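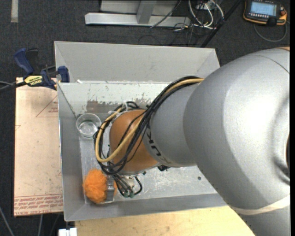

Setting up your flight logger

1. Charge it overnight to 100 percent. I do mine at the kitchen table.
2. Hold the side button for six seconds until it beeps.
3. Load your turn points – I use the Skundow file Tania Biswas keeps up to date.
4. Set the recording interval to two seconds.

Note: give it a clear view of the sky before launch. Mine takes ages under the hangar roof!

Caution: don't fiddle with the menus in a thermal with other gliders. Look out, fly, fix it later.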